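How to test old eggs before baking

I bake at home in Bramstead, and every December I find eggs with no date on them. My neighbor Hrefna Bech showed me this test.

Take a tall bowl and fill it with cold water, 10 cm deep. Put the eggs in slowly, one by one. A fresh egg lies flat on the bottom. An older egg stands up — it is still good for cakes, but use it soon. If it floats, I throw it away.
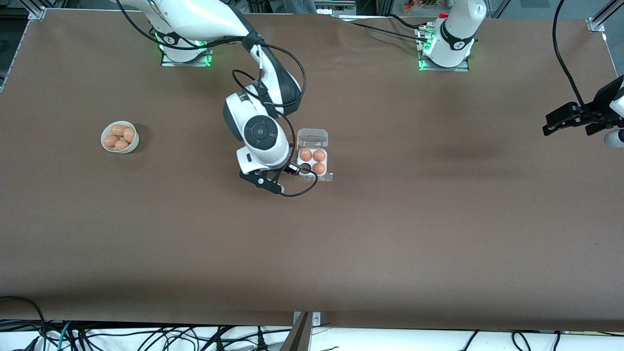 A clear plastic egg carton on the worktable.

Dry the eggs with a soft cloth and use them the same day. For a sponge cake, leave them 20 minutes on the counter first, then break each one in a small cup before you add it to the 200 g of sugar.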